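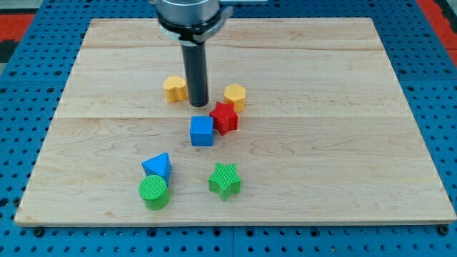
Listened to the new Lamodine album, Stirnonum, three times through before writing any of this. It runs 52 minutes, which is long for them, and the first half is a lot stronger than the second. The opening track is just acoustic guitar and a voice close to the microphone, and the guitar has that dry, woody sound you get when hardly anything has been done to it afterwards. Pale maple with a wavy grain is the sort of wood I think of when I hear it. Bright, a bit hard at the edges. Then the drums come in on track two and it turns into a different record.

2/ For anyone new to them: Lamodine are a four-piece and this is their third album. The first was mostly loud. The second was mostly slow. I liked the second one more than most people did and still play it in winter.

3/ Stirnonum sits somewhere between the two. There are 16 tracks, and at least four of them are short instrumentals that lead into something else. Two of those work. The other two sound like the band tuning up, and I've started skipping them.

4/ Best song by a distance is "Rajput". It starts with one repeated piano note, the bass joins late, and the chorus doesn't arrive until well past the halfway point. When it does there are up to 42 voices on it according to the sleeve notes. You can't pick out that many, but it does sound like a full room.

5/ The lyrics on "Rajput" are about someone moving out of a flat they shared and arguing over who keeps the kettle. It's a small subject and they keep it small. I wish they had done that more often on the rest of the album.

6/ Compare "Harbour Lights, Again", which tries to be about the sea, grief, the news and somebody's father in under four minutes. Good tune. I couldn't tell you what it is about.

7/ The singing has improved. On the second album the high notes were always doubled with something, a synth or a second voice. On this one they are left alone, and a couple of them wobble. I prefer it that way.

8/ Production is by the band themselves, recorded at Memgate. The drums are too loud on tracks two, five and nine. I checked on headphones, on the kitchen speaker and in the car, and it was the same on all three.

9/ Somebody asked about the vinyl. It's a double, and side three is only about ten minutes long, so you are up and down a lot. The pressing is quiet. The sleeve is plain card with the lyrics printed very small inside — I needed the big light on to read them.

10/ I also saw them play most of it in February, in a room that holds 356 and was nearly full. They did the first six songs in album order, which made sense live. "Rajput" had no choir, obviously, so the crowd did that part. The support act had overrun and they lost a song or two off the end of the set.

11/ Live, the short instrumentals are better. The guitarist uses them to change tuning while the keyboard carries on, and you can see what they are for. On record you don't get that.

12/ The last three tracks are the weak part. All slow, all in what sounds like the same key, and the final one fades out for over a minute. I would have finished on track 13, "Second Post", which has a proper ending and the best drumming on the record.

13/ If you only want to try a few: "Rajput", "Second Post" and the opener. If you don't like the opener, try track seven before giving up. It's the nearest thing to the first album on here.

14/ Correction to post 3 — it's five short instrumentals. I'd missed the one tacked on before track 11, and that one's fine.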